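Notes from the balance room

2024-10-31

Quick one this time, the printer deadline moved up and I am typing this between two meetings.

The Hrubý reading group is back. We left off in May with the chapter on phlogiston and why so many careful people held on to it as long as they did. Good turnout for that one, 34 in the room and a lot of arguing about Priestley. Next up is the conservation of mass, or how chemists came to weigh everything before and after and expect the two numbers to match. Ľubomír Zelenák is leading again. He wants people to read Lavoisier's Elements of Chemistry first, at least the part on fermentation. It's short. Any English edition will do.

For anyone new: the fermentation section is where he sets out sugar, water and yeast on one side and what comes out on the other, and treats the whole thing like a set of accounts. The individual weights are not all that good by later standards. Ľubomír's point, and he makes it often, is that the bookkeeping came first and the accuracy caught up.

Also on the list if you have time - Lomonosov's sealed vessel experiments, and the old argument over who deserves credit. We will not settle it. Bring opinions anyway.
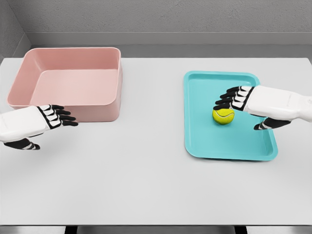 Other thing. The Bratura notebooks. Most of you know the story, a box of assay records from the old Hasov glassworks, bought at an estate sale and kept in a garage for years. We now have page scans of 213 leaves and transcripts of 205. The last eight are badly stained and somebody with better eyes than mine should have a go at them. They are mostly weights of potash and sand, with the odd complaint about the price of firewood. One leaf has a sketch of a furnace with the flue drawn on the wrong side, or so I'm told by people who know furnaces.

The units are a headache. The clerk switches between two kinds of pound halfway down a page and does not say so. If you are transcribing, leave the number exactly as written and put your guess in the notes column. Please do not convert. We had to redo a whole batch over the summer on account of helpful converting.

Scanning and storage has cost about 900 euros so far, paid out of the book sale. There will be another book sale. Spare copies of general chemistry texts are welcome but no more organic lab manuals please, we have a shelf of them already.

Remik, our transcription page, was down for a few days and is back up. Old passwords still work. If yours dosen't, write to me and I'll reset it.

Correction from last issue: I had Scheele making oxygen after Priestley. He got there earlier and published later. Four of you wrote in, thank you, all very polite about it.

Room is the same as before, upstairs, side door. Bring a mug - and the reading, if you can find it in time.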